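Cindside Community Help
Home and Kitchen > Fruit and Veg > Storage

Bananas going brown within two days of buying them. What am I doing wrong?

Asked in May
Viewed 2759 times
3 answers

I buy bananas once a week with the main shop and I cannot get them to last. They come home yellow with a bit of green at the top, and two days later they have brown spots all over and have gone soft where they touch each other. By the end of the week I am throwing half the bunch out.

They go in a ceramic fruit bowl on the worktop with apples and usually a couple of pears. The bowl is next to the kettle. The kitchen gets sun until lunchtime. I leave them in the bag they came in because I read that keeps them fresh, but I have also read that you should take them out of it, and that you should wrap the stalks in cling film, and that you should put them in the fridge, and that you should never put them in the fridge.

I live on my own and eat one a day, so buying fewer would be the obvious answer, but the shop near me (the Vorinstead on the ring road) sells them in bagged bunches and the loose ones are always very green or already spotty. I am not keen on making banana bread every week.

What I would like to know:

Does it matter that they are with the apples?
Is it better to keep the bunch together or split it up?
Does the cling film on the stalks do anything?
Can they go in the fridge or not?

Thanks in advance.

Comments on this question

petrel_lane: How warm is the kitchen?

Original poster: Warm in the mornings, I have not measured it. The radiator is off now.

petrel_lane: Then I would start by moving the bowl.

Answer 1 (accepted)
Posted by Mavis Szabo
134 people found this helpful

I ran the fruit and veg side of a shop called Juhász for a good many years and this was the question I was asked most, so I will go through yours in order.

Apples. Yes, it matters. Ripe apples and pears give off ethylene, the gas that makes bananas ripen, and bananas give off plenty of their own. A bowl with all three in it is what you would set up if you wanted to ripen a green bunch by the weekend. Put the apples in the fridge, where they keep better anyway, and the pears in there too once they are soft enough to eat.

The bag. Take them out of it as soon as you get home. A closed bag holds the gas and the damp in with the fruit. The bag is there so the shop can put a price on it.

The kettle and the sun. Move them. Every time the kettle boils the bunch gets a puff of steam, and the sun through the window does the rest. You want a shady shelf or the end of the worktop furthest from the cooker. A larder or a cool hall is better still if you have one. Do not put them on top of the fridge, it is warm up there.

Soft patches. You say they go soft where they touch each other. Some of that will be bruising from the journey home. It does not show on the skin for a day or so and then comes up brown all at once. Put them on top of the shopping and not under the tins. At home, a hook is better than a bowl, because a bunch in a bowl is resting its whole weight on the same two or three bananas. I have a wire one from Grirkerberg that has lasted me years. If you do not want a hook, lay the bunch down with the curve upwards like a bridge, so that only the stalk end and the tips are touching the surface.

Fridge. Yes, but only once they are as ripe as you like them. If you put a green banana in the fridge it will not ripen properly, even after you take it out again. A ripe one will go brown or nearly black on the outside within a few days, but peel it and the inside will be fine for most of a week. People throw these away because of the skin and it is a waste. Put them in the salad drawer and let them be.

So for someone eating one a day, I would leave the bunch out of the bag and in the shade until it is the colour you like, eat two or three from the worktop, and move the rest to the fridge.

Anything left over can be peeled, cut into chunks and frozen. Lay the chunks on a tray first and bag them up when they are hard, or you will have one solid lump. Do not freeze them in their skins unless you enjoy peeling a frozen banana.

Comments on this answer

Original poster: Thank you. I have moved the bowl and put the apples in the fridge. I did not know about the black skins, I have been binning those.

tam_in_the_annexe: Can confirm the fridge part. Mine look dreadful and taste fine.

Mavis Szabo: If the inside is brown and wet or it smells of alcohol then it has gone over. Otherwise eat it.

Answer 2
Posted by old_gatepost
17 people found this helpful

Mavis has covered most of it. I will add something on splitting the bunch and the cling film because she left those out, and I have tried both.

A lot of the gas comes out at the stalk end. The idea of the cling film is that it stops it getting to the rest of the fruit. If you wrap the whole crown while the bunch is still joined, I found it gave me perhaps one extra day. It has to be tight, and you have to wrap it again each time you pull a banana off, and I soon stopped bothering. Wrapping each stalk separately did slightly better but used a silly amount of film. Foil was no different as far as I could tell.

Splitting them up did more for me than wrapping did. They do not need to be at opposite ends of the house. The main thing is that they are not pressed together in a heap, so the air can get round them and they do not mark each other. 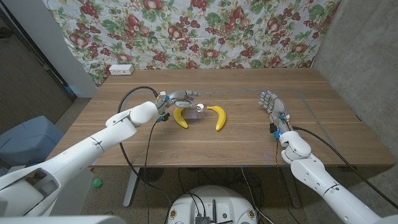 When you split a bunch, do it with care. If you yank one off and the skin tears at the neck, that banana will start to go from the tear and you should eat it first. I hold the crown in one hand and bend each banana sideways until it gives. If it will not give, use a small knife and cut through the crown itself, leaving a bit of it on each one. Never cut into the neck.

Lay them on something flat and smooth. A wire rack sounds like a good idea, but mine left lines on the undersides and the lines went brown.

As for shopping, if your Vorinstead puts out loose ones that are very green, buy some of those along with a few yellow ones. Eat the yellow ones in the first half of the week and by then the green ones should be ready. Keep the two lots apart or the yellow will bring the green on too quickly. I do this with three and four. The bagged ones are usually all at the same stage, and that is half the trouble for a person living alone.

You can also open the bag at home and give some away. My neighbour gets two of mine most weeks and I get eggs.

Comments on this answer

petrel_lane: Does it make any difference which way up they are when they are separate?

old_gatepost: Not that I have noticed. They will only lie comfortably on their sides anyway.

tam_in_the_annexe: You can buy little caps for the stalks. I paid for a set and lost them all down the back of the drawer, so I cannot say if they work.

Original poster: Tried the mix of green and yellow this week. The green ones are still very green. Will report back.

Answer 3
Posted by kettlewick60
2 people found this helpful

just buy less. or eat them when they're spotty, thats when they are sweetest. my dad only ate them brown and he was fine

also lemon juice stops them going brown

Comments on this answer

old_gatepost: Lemon juice is for cut banana, it will not do anything through the skin.

kettlewick60: fair enough, works in fruit salad though

Update from the original poster

I was asked to report back. Bag off, bowl moved to the shelf by the back door, apples in the fridge. I split the bunch when I got home and laid them out singly. On day four there were a few freckles and no soft patches. I put the last three in the fridge at that point. The skins are now a horrible colour and I had one this morning sliced on porridge and it was perfectly good.

The loose green ones took longer than I thought, so I went one day without. Next time I will buy one more yellow.

I have not bothered with the cling film. Marking Mavis's answer as accepted, but the second one was useful as well.

Related questions

How do I ripen an avocado by tomorrow?
Fruit flies in the kitchen, bin is clean, where are they coming from?
Can you freeze grapes?
Do potatoes and onions need to be kept apart?
Best way to get banana out of a school bag

This question is closed to new answers. If your problem is similar but not the same, please ask a new question in Home and Kitchen.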